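How do you store a big lot of play kitchen stuff?

Malou Bjarnason
We've ended up with loads of toy kitchen bits and it all lives in one tub, which the kids tip out every single time. I've got 25 dollars to spend and a shelf 60 cm wide. Do I sort by type or just buy a bigger tub?

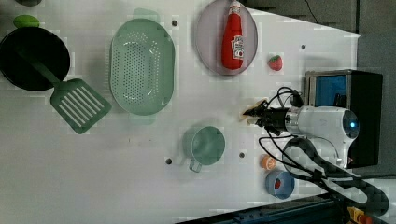 My first thought was cookware in one box and food in another. The little food goes missing first, so it probably needs a lid. The long things are the real pain — that green slotted spatula won't lie flat in anything I own, and the colander hogs a whole layer by itself. I looked at the Lellero boxes but they seem pretty shallow.
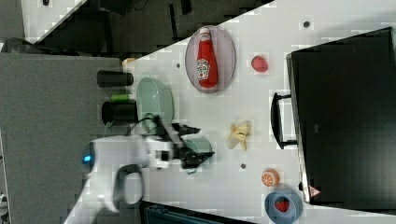 I'd also like the kids to be able to pack up on their own, so nothing with fiddly clips please! And does anyone bother with labels for kids who can't read yet?
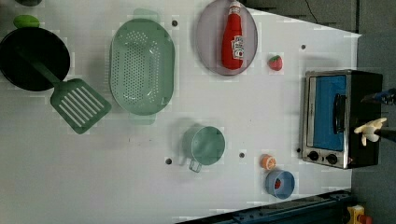
Vilmos Csizmadia
Skip the bigger tub, you'll only be digging deeper. We use two open baskets plus an old ice cream container for the small food. Spatulas stand up in a tall jug. For labels I drew a carrot and a pot in texta and my three-year-old gets it fine.

Grumthorpe
bigger tub. they tip it out anyway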